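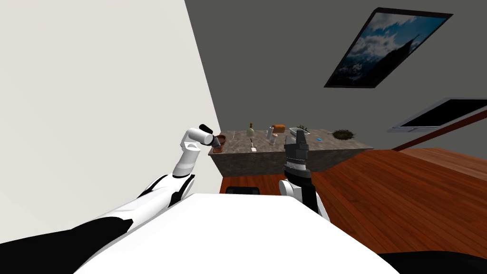
The kitchen corner, with its stone-topped counter and a landscape on the dark grey wall.

Zaleo print fabric in what used to be a slipper factory, at the end of a lane in Godusdale that my phone refused to believe in. They hold an open day every June. I have meant to go for years, mainly so that I could stop being the only person in my sewing group who hadn't.

I set off with two rules. I would not buy anything, and I would not touch anything white. I'm telling you this early so you can enjoy the rest.

The tour started at 10, or whenever the person with the clipboard had finished her tea. There were 16 of us, most wearing something we had made and hoping to be asked about it. I had on my linen pinafore, the one with the pocket I put in upside down. It drew no comment at all, which I have decided to take as manners.

First stop was the design room. I had pictured easels. It is mostly people at desks nudging a leaf a tiny bit to the left, then nudging it back. The job, as they explained it, is to make a pattern repeat without your eye catching the join, and they had pinned up a few where you could catch it very easily. One was a perfectly nice fern that turned into a row of moustaches once it was repeated across a width. I would have bought the moustaches. They are not for sale, I asked.

The printing hall is the part everybody comes for. The big digital printer is called Sesar (there is a label on the side, in marker pen) and it goes back and forth over the cloth at the pace of someone mopping a floor they don't care about. You could watch it for hours, and two of our party tried to. On the day it was doing a cotton lawn with pears on it, and the pears came out rather flat and dusty. The colour only wakes up once the cloth has been steamed, we were told, and a finished length was hung next to the machine to prove it. Quite a difference. I have pre-judged a lot of fabric in my time and felt a bit ashamed.

After that, the steaming and washing room, which is hot and loud and smells like a school swimming bath. We didn't stay.

Then the archive, and this was worth the petrol on its own. They keep 331 designs in flat drawers, each with its first test swatch stapled to a card, and you are allowed to open the drawers if you have clean hands and look sensible. I found the print I used for my first ever blouse, in a mustard they never put into production. I am still thinking about that mustard. The cards also carry notes from whoever signed them off, and the one on a blue check just says "fine".

Lunch was soup and a roll, £7, and perfectly good soup. Seating was another matter – there were fewer chairs than sewists, and sewists do not give up a chair.

In the afternoon there was a talk on their new cloth, Yap, a linen and cotton mix meant for trousers. It comes in at 200 gsm, creases less than pure linen and frays like anything. The samples went round and came back noticeably smaller at the edges. I'd want to overlock every piece before I so much as looked at a pin, but the drape is lovely and it pressed well on the little board they had out.

The way out is through the remnant room. Of course it is. Everything is sold by weight, so you lose all sense of length, and therefore of money. I came home with the Yap in a brick colour, enough pear lawn for a shirt if I cut the yoke on the cross grain and don't tell anyone, and a piece of white double gauze I had certainly touched.

If you're going next year, park at the top of the lane and walk down. Wear flat shoes, take your own bag, and have lunch early if you want to sit. The toilets are past the steaming room, second door, and the first door is a cupboard. Pattern for the Yap trousers is traced already, and I'll post the fitting disasters when I get to them.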